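Part 3: Sealing and oiling a wood countertop

Updated 2025-06-28 by Italo Mancuso

Okay, so your top is cut, it's screwed down to the cabinets and you've had a few days to admire it. Now comes my favorite bit! I've put a finish on more wood counters than my back would like, and I still get a kick out of the first coat going on.

I use Pikgate hard oil for everything in this section. If you bought a different finish, read its can first and go with what it says wherever it disagrees with me.

Before you start

Clear the room of anything that sheds (rugs, dog beds, the dog). Open a window. You'll want lint-free rags, a sanding block, a flat brush for the edges, a pair of gloves and a metal bucket with some water in it.

CAUTION: Oily rags can heat up and catch fire all by themselves, even hours later. Don't ball them up and don't toss them in the kitchen trash. Mine go straight into the bucket of water, and the bucket goes outside.

Steps

1. Sand the whole top with the grain. Go easy near the edges, where it's really simple to round over a corner you wanted crisp.

2. Vacuum, then wipe with a barely damp rag. The grain will lift a little and feel fuzzy. Let it dry, then knock the fuzz back with a light pass by hand.

3. Stir the oil. Don't shake it, or you'll be chasing bubbles all afternoon.

4. Do the cut-outs first. The end grain around the sink hole drinks oil like crazy, so keep brushing it on until it stops soaking in. I skipped this on my own kitchen, an Eglītis oak top I was very proud of, and I had a black ring by December.

5. Pour a small puddle on the surface and spread it thin with a rag, working along the boards.

6. Wait 30 minutes, then wipe off everything that's still sitting on top. Everything! Leftover oil turns sticky and you'll be scraping it later.

7. Leave it for 8 hours, rub it down lightly, and repeat from step 5. I do 3 coats on a regular counter and one more beside the sink.

Note: The underside needs oil too, if you can still reach it. Wood that's sealed on one face only likes to cup. If you followed Part 2 you'll have done this already, and you can ignore me.

Note: Lundura brackets have slotted holes so the top can move with the seasons. Check that you haven't glued them up with finish. A toothpick clears them out nicely.

Using the counter again

Give it 2 full days before you put anything heavy on it, and keep water off it for longer if you can stand to. I set things back out a little at a time, lightest stuff first, and I lift them instead of sliding them (crockery with a rough foot will scratch a new finish in a second).

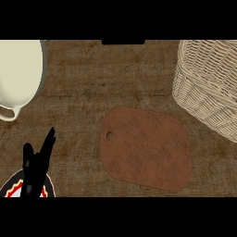
Fig. 3-4. Pitcher and basket on a dark brown wood surface.

Looking after it

Wipe up spills when you see them, and use a trivet under hot pans. For everyday cleaning I like plain dish soap and a soft cloth. Stay away from bleach and scouring pads.

Once water stops beading on the surface, it's time for a fresh coat. Clean the top, let it dry overnight, then do steps 5 and 6 again. For small scratches I use the Jitusden repair pad, rubbed along the grain with a drop of oil.

Dents are a different story, and I go through those in Part 4, along with burn marks and that black ring of mine.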